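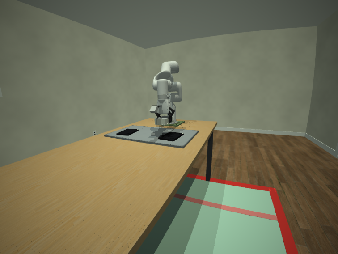

Quick one as I'm meant to be packing. Been rewriting our sim rules with Maiara Pacheco since January and I think we've finally got them short enough that people will read them. The old Tukmont document was 16 pages. This is 2.

First rule – the floor zone gets drawn in every scene, border and all, even when no person is ever going to walk into it. Raíssa Furtado wanted it optional. We argued. It stays in, same as on the real floor.

Second, name the start state before you press go. Board, mat, pads, whatever is on the table, written down in the run sheet. Not "as usual". I've had so many "as usual" sheets and they're useless a month later.
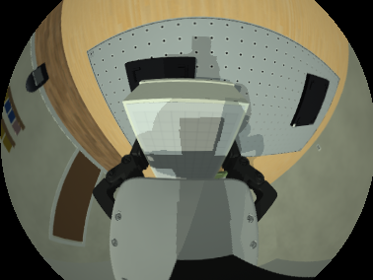
Third, grip checks from the wrist view as well as the room view. Both fingers touching the sides of the container or the run doesn't count, no matter how nice the rest looks. Maiara wants a hold time too. Fine, but pick one number and stick to it – we had three diferent ones in the same folder.

Fourth. 100 runs per change, minimum. Not 100 runs and then drop the ugly ones.
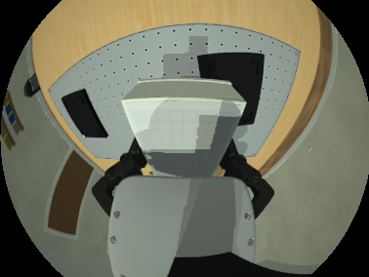 Irkard Notes, no. 2, p. 16

Shadows. Leave them on! Someone always turns them off to make things faster and then the numbers mean nothing to anybody downstairs. Will write up the naming stuff seperately, need to ask Raíssa what Coutinho do with theirs first. Right, train.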